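Small parts storage: choosing and setting up a compartment box
Speaker notes
6 min read

Opening

Start without the slides. Ask who has a drawer with screws, picture hooks, fuses and dead batteries in it together. Wait for hands, then move on.

Scope of the talk: fasteners, sewing notions, electrical bits, beads. Anything smaller than a matchbox. Paper, tools and food are out of scope, and questions on those go to Padmavathi Menon's session at 2.

Credit: the sorting method is adapted from the one Zeeshan Usmani wrote up for the Grotby repair room, where over 700 loose parts were put away in August. Mention it once and don't dwell on it.

Type of box

Three formats in general use: drawer cabinet, stack of jars, flat box with dividers and a hinged lid. Cabinets suit a fixed bench. Jars are cheap and waste space. The flat box is the one to recommend for a household, as it can be carried to the job and put back on a shelf.

Points to cover on the flat box:

- See-through plastic, clear or tinted. A smoky grey tint shows contents well enough to tell a washer from a nut, but colours are harder to judge. Thread and beads do better in clear.
- Latches. Look for a separate clasp that closes over the rim. A friction lid will come open in a bag.
- Lid travel. A lid that folds right back and lies flat needs twice the bench depth. Measure before buying.
- Dividers. Ask whether they are moulded in or removable. Fixed ones don't leak small parts underneath. Removable ones can be reset for longer items, but a thin washer will find the gap.

Setting up

Do the layout with the box bare. Open it on a plain, light surface, with the lid all the way back, and decide what each compartment is for before anything goes in. People who fill as they go end up with the long screws in the last small space.

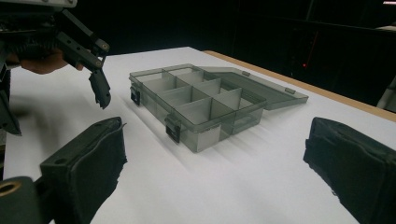

Order of filling

1. Tip the loose parts onto a tray with a raised edge.
2. Pull out anything rusted, stripped or unidentified. Unidentified parts get one compartment, no more.
3. Sort by type first, then by size. Length matters more than head shape for wood screws.
4. Put the most used items in the compartments nearest the latch side.
5. Fill to two-thirds of the depth. Above that, parts ride over the dividers when the box is tilted.
6. Close the lid, hold the box level, and tilt it slowly. Check for movement between compartments. A gap under the lid shows up at this point.

If someone asks about the tilt check: the test is for the lid fit. A good lid sits down on the dividers. A poor one leaves a gap and the box must be stored flat.

Labels

Label the lid on the outside, over each compartment. Removable tape for the first 8 weeks, then printed labels once the layout has settled. Don't label the compartment floor. The label is covered as soon as the parts go in.

Metric and imperial: keep them in separate boxes. If there is only one box, leave an empty row between them.

Examples to name if pressed

Skerholm and Virar both make flat boxes in the size discussed. Grecu makes a deeper one, better for wall plugs and cable clips. No preference to be stated from the front.

Close

Repeat the order: layout, sort, fill, tilt, label. Handout is by the door. Leave 6 minutes for questions and have the spare box ready to pass along the rows, latches closed.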